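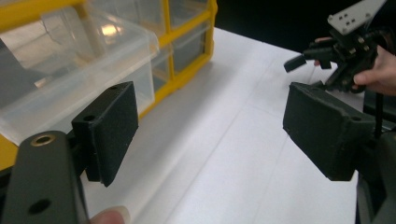
Grippers came to our kitting bench in January and I still can't work out what my job is now. We pack small hardware kits at the Gremmont site. Screws, clips, little brackets, bagged by order. Used to be you just did it with your fingers, 165 kits a shift if the bins were full. Now we do the picks holding these gripper tools so the arm can learn the motions, and the arm (it's a Grarik cell, down at the end of the line) is supposed to take over the boring kits. The padded fingers are fine on a bag but on small stuff it's slow, slow, slow. And the bench setup still has the same yellow organizer with the clear pull-out drawers, which was bought for human hands, and you're meant to work out of that with two fat black pads. I don't hate it. Some of it is kind of interesting. But my rate is still tracked like before and I'm way under. Lead says don't worry about it, the sheet says otherwise.

So what I want to know from people who've been thru this:

Does your rate get adjusted while you're doing the demo work, or do they just let it look bad on paper?

Did your hands/wrists bother you? Mine are stiff by second break.

And when the cell takes the easy kits, what's left for the people? I keep hearing "you'll be retrained" and then no details at all.

Not union here if that matters. 11 years on this floor, same department.

posted by kitbench_gremmont
October 17, 2021

drawerguy_2nd_shift

Went through nearly the same thing at Konard, different kits, same kind of setup. Taking these in order.

Rate. Get it in writing. Ours was "don't worry about it" too and then reviews came around and the manager doing them had never heard of any of it. What fixed it was a separate labor code. You clock onto the demo code when you pick up the gripper, clock off when you go back to normal packing. Your pack rate then only counts your packing hours. Takes payroll five minutes to set up, took ours 7 weeks to agree to it. Ask now. Send an email even if you talk to your lead in person, and keep a copy.

Wrists. Yes. Bench height was most of it. When you hold the tool your hand sits a lot further from the table than it does with bare fingers, so a bench that was right before is too high now. Your shoulder comes up and the wrist bends to make up for it. We dropped ours a couple inches and it was better the same day. Also swap. We went 20 minutes on, then somebody else. Don't let them give it to one person all shift because that person "has the knack." That person was me and I ended up in a brace.

If it's already stiff every day report it as a work thing, not just mention it to somebody. There's usually a form. I waited and it was a pain to sort out after.

Drawers: ask if you can pull the parts out into shallow open trays before you start. We fought those little drawers for ages, pull one and the next one comes with it. But check with whoever runs the project first, they may want it done from the drawers becuase that's what the arm will be facing. If so then at least only keep the parts you need in the rows you can reach.

What's left for people. At ours, the odd kits. Anything with a floppy part, anything with a substitution, rework, shorts. Plus feeding the cell and clearing it when it jams. So the work got harder on average. The easy kits were where you caught your breath and chatted, and those were gone. Rate target stayed the same for the hard ones at first, which was nuts. That's the thing I would push on, more than the demo stuff. Ask what the target will be when the mix changes. If they don't have an answer tell them you'd like a trial period with no target.

Two people from our bench moved to running the cell full time. Small raise. Training was three days, then mostly learning by getting stuck. If you want it say so early, they picked the ones who'd been asking questions.

packrat_temp

honestly just do whatever pace you want, if they fire you they fire you. everybody is getting replaced eventually. my cousins plant did it and half of them are at the warehouse across the road now for more money lol

wrist brace from the drugstore works ok

Baranauskienė

Don't agree with the one above, with that long on the floor you have more to lose than a temp does. Don't just let the numbers slide.

I was on the lead side of one of these. Not at Grarik, smaller outfit. Truth is I never thought about the rate sheet until a packer brought me hers with the demo hours marked in pen. After that I fixed it. So mark yours. Start and stop, every time, on paper if there's no code for it yet.

One more on the first answer. Lowering the bench helped our tall people and was bad for the short ones. Get an adjustable one if they'll pay, or a floor mat/platform for whoever needs it. And check the grip on the tool itself, ours could be set differently for small hands and it came set for big ones. Took me way too long to read that page.

Retraining: ask for the date and who pays for the hours. If it's on your own time that's a no from me.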